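Progress report to Niskanen, September 30, 2023
Bin-picking cell, Vurnberg workshop
Prepared by Geum-ok So

Status in one line: the cell runs, the maintenance plan you paid for is half in place, and I am less sure than I was in the spring that the other half is worth doing as written.

Work since the last report

The hoses and cables on the arm have been re-dressed. Gun-woo Shim did this over two afternoons after we found that the old routing pulled tight whenever the wrist turned fully toward the back wall of the bin. The vendor drawing says the original routing was fine. The drawing was made for an arm that does not reach down into a deep bin all day, and I would not put much faith in it. The new loop has more slack, which brings its own worry: slack hose catches on things. We have had one snag so far, on a clamp handle, at low speed, with no damage. Gun-woo has since changed the approach path on that side. I would like to see it get through November before anyone calls the matter closed.

The gripper fingers were taken off, cleaned and refitted. Finger alignment was checked before and after with the gauge from Grirkoto. The gauge gave two different readings on the same finger on the same morning, so the numbers in the Grirkoto log should be read as a guess until it has been sent back and checked. We are using a plain steel square in the meantime. It is slower and I trust it more.
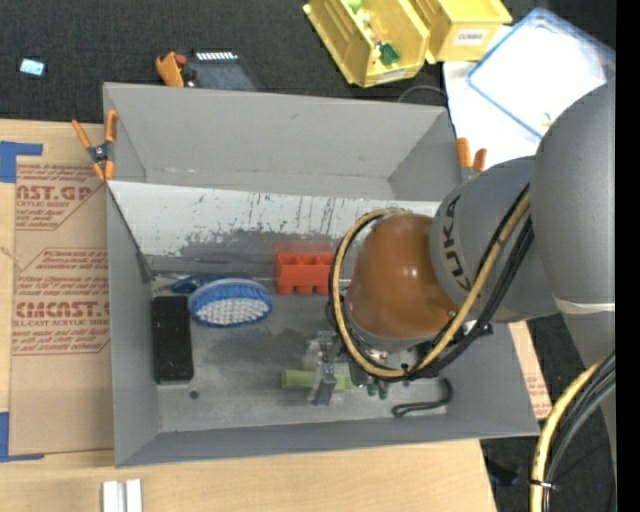
The bin position has been the largest source of lost time. The calibration assumes the bin never moves. It does move, by small amounts, every time the arm presses an object against a wall. Clamps have helped. They have not solved it, and the proposal's claim that clamping would "eliminate recalibration" should be withdrawn. In the period covered here we recalibrated 8 times. Three of those were planned. The rest came after a run of missed picks, and in two cases we recalibrated and the misses carried on, which points to something other than bin position. Gun-woo suspects play in the gripper mount. I suspect the lighting. We have agreed to test both and have so far tested neither.

Test runs

The agreed target was 2,000 picks between stops for service. The longest run we can document is 241. I know how that looks. Part of the gap is a matter of definition: the Hirus software counts any pause longer than 30 seconds as a stop, including pauses where a person walked over to put a different object in the bin. If those were left out the figure would be better, but I have not left them out, as I can't show from the log which pauses were ours and which belonged to the machine. Hirus has been asked twice for a log that keeps the two apart. They say it is planned.

The objects themselves are a mixed household and workshop set, which is what was agreed. Small, thin items lying flat on the floor of the bin remain the hardest. I do not expect better maintenance to change that, and I would ask that those misses not be charged against the maintenance budget.

Spending

Within budget. The hose and cable work cost less than planned. The service contract with Hirus cost exactly what was planned and has given us one visit and one PDF. I recommend that we do not renew it at the current level.

Changes we are asking for

We want to move the money set aside for the automatic lubrication unit to a proper fixture plate for the bin, bolted through the table. The lubrication unit was in the original plan because the vendor recommended it. Nothing in our records so far suggests lubrication is a problem on this arm.

We would also like to drop the weekly full inspection in favor of a short daily check and a full inspection once a month. The weekly sheet has four pages. Looking back through the completed ones, I found the same comments copied from week to week, some in my own handwriting. The daily check would cover hose slack, clamp tightness, finger condition and one test pick at each corner of the bin.

Open items

Gauge to go back to Grirkoto. Gun-woo has the paperwork.
Test of gripper mount play, then lighting, one at a time.
Written reply from Hirus on the log format.
Your decision on the fixture plate, which we need before we can order.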